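Sorting Habits in Shared Kitchens at Cumberg Hall
Project report, spring term

1. Background

Cumberg Hall has 27 shared kitchens. Each one has a bin for food scraps, a bin for recycling and a bin for everything else. The housing office told us that scraps often end up in the wrong bin, and we wanted to find out if clearer labels would help.

2. Method

We chose six kitchens on the Younis side of the building. Three got new labels with drawings of common items, and three kept the old printed text. We checked the bins every Friday evening for six weeks, always before the trash was picked up. We also left a short survey in each kitchen and got 86 replies.

3. Results

The kitchens with drawings had fewer mistakes in the food scraps bin from the second week on. Recycling did not change much. Coffee cups were the most common problem in both groups – people were split on whether the lining matters. In the survey, many students said they had never read the old labels to the end.

4. Problems

The Kerkora Street kitchens were closed for repairs in April, so we could not use them as planned. One label fell off in the fourth week and was gone for at least two days before we replaced it. We kept the numbers from that week.
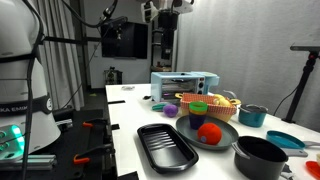
Our survey also had a weak point. Question four asked about cooking and cleaning up together, and the answers were hard to separate. We would split it in two next time.

5. Next steps

We would like to repeat the checks in the Stelov building in the fall, with labels in place before students move in.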